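Can I go and watch a fraud case in court if I'm one of the people who lost money?

Asked 7 Sep 2022 in Courts and Crime
Viewed 3468 times

Hello all! First question on here so be gentle. In May I paid £467 to a company called Dundance for a week of dance classes abroad, flights and all. The trip didn't exist. The man who ran it has been charged with fraud and his first hearing is at the magistrates' court in Kidari soon. I gave a statement to the police at the time but I've only had one letter back.

I would really love to go and see it. I've never set foot in a court and I find the whole thing fascinating, even though I'm still cross about the money. Can I just walk in? Do I need to book? Is there a dress code? And will he know who I am? My sister says victims aren't allowed in at all, which can't be right, can it?

Marked as most helpful
Reply from Thịnh Từ

Your sister is thinking of witnesses, and she's half right. Most hearings in a magistrates' court are open to the public and you can simply turn up, no ticket, no booking. Do go, I think everyone should see a court at work once in their lives! I started going to the one near me years ago and I still drop in when I have a free morning.

The important bit is your statement. If the case goes to a trial and you might be called to give evidence, you normally have to stay outside until it's your turn, so that what you say isn't coloured by what other people have said. A first hearing is a different matter — usually it's just his name and address, the charge, perhaps a plea, and then an argument over dates and bail. All the same, ring the officer in your case or the witness care unit before you go and ask them straight out. If they say stay away, stay away.

Things I wish I'd known on my first visit:

Get there early. The lists tend to say everything starts at the same time and then they call people in whatever order they like. Take a book.

There's a bag search at the door. I once left a tin of bits for a clock I was mending in my rucksack and had to explain every one of them, so empty your pockets at home. Scissors and glass bottles will be taken off you. 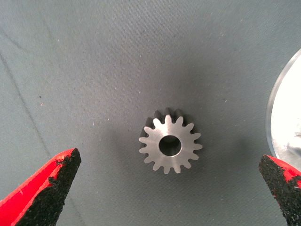
Inside the courtroom

Ask an usher where to sit. They're the ones in black gowns with clipboards, and in my experience they're lovely if you say it's your first time. Stand up when the magistrates come in. Phone off, and absolutely no photos or recording anywhere in the building, that one is a criminal offence and they mean it. You can make notes quietly.

No dress code as such, but no hats and nothing you'd wear to the beach. As for him knowing you, your name won't be on a badge. He may well be in the dock behind glass, or he may be sitting in the same waiting area as you beforehand. If that bothers you, tell the usher and ask for somewhere else to wait.

A fraud with lots of victims often gets sent up to the Crown Court, so the whole thing might be over in 4 minutes. Don't be disappointed! The next case will probably be more interesting anyway.

Reply from nasturtium_jo

Went to one last year and the list had changed overnight, so phone the court first thing. Parking by the Kindov roundabout is 2 hours max.

Reply from old_ferret

Forget the court, get your money back from your card company. I did it with a kitchen firm called Nasrallah and it was sorted in a month. Did you pay by credit card? If it was a bank transfer I don't know, ask the bank.

Comment from the person asking

Credit card, yes! Hadn't even thought of that. And thank you Thịnh, I rang the officer this morning and she's going to check with the prosecutor and call me back. Book already chosen.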